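How to Sort a Toy Brick Mess Without Losing a Weekend to It
August
By the Clarkora house desk

Every household with toy bricks arrives at the same place eventually. You own 10 sets, none of them complete, and they live together in one tub with a hair tie and a puzzle piece from a puzzle you gave away. I have sorted ours three times now. The method below is the one that lasted longer than a month.

You will need a table, two bins you can see through, and a snack. See-through matters more than size. I once bought 8 handsome lidded boxes from the Ladach catalog and spent the spring opening every one of them to find a wheel.

Step 1. Clear the table and tip out one tub. One. I know you want to tip out all of them, because it feels like progress. It feels that way until dinner.

Step 2. Pull out anything that isn't a brick. Dice, marbles, doll shoes, whatever rolled in. These go in the clear container, and you are not allowed to think about them yet.

Step 3. Start the brick bin. Ours is pink, for no reason beyond what the store had left. Big pieces go in first, and the odd shapes, the curved ones especially, go in with everybody else.
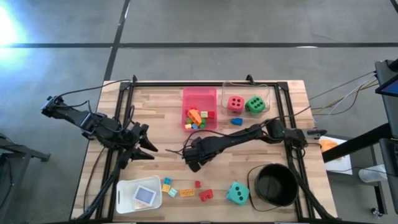 Don't sort by color. I mean it. Color sorting looks wonderful for one afternoon, and then a child wants a flat piece and has to dig through every shade you own to get it. If you must divide the bricks further, do it by size, and stop at two sizes. A friend's system in the Sandoval apartments ran to 13 categories and had a printed key. It is now a tub.

Step 4. Check each brick as it goes in. Wipe off the sticky ones and set aside anything cracked. Run a thumb over the pegs too, where tooth marks tend to collect. A chewed peg still works if you press hard and keep your expectations low.

Step 5. Now you may think about the dice. Big soft ones take up a shocking amount of room, so give them a container of their own and stack them if they'll stand for it. Ours used to ride along on top of the bricks, and the bricks were never seen again.

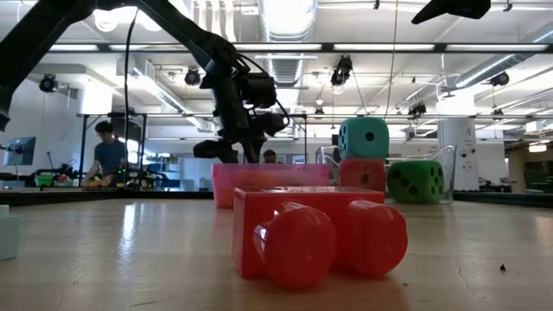
Step 6. Do a last pass over the tabletop and the floor under it. Crumbs go in the trash and stray bricks go in the bin – try not to mix those up late in the evening. Check under the couch while you're down there. My record is 77 pieces, plus a fork.

Step 7. Put the bins on a low shelf with nothing on top of them. A bin that has to be unburied won't be used for cleanup, only for dumping out.

Next month: the art drawer, and whether a marker without a cap can be saved.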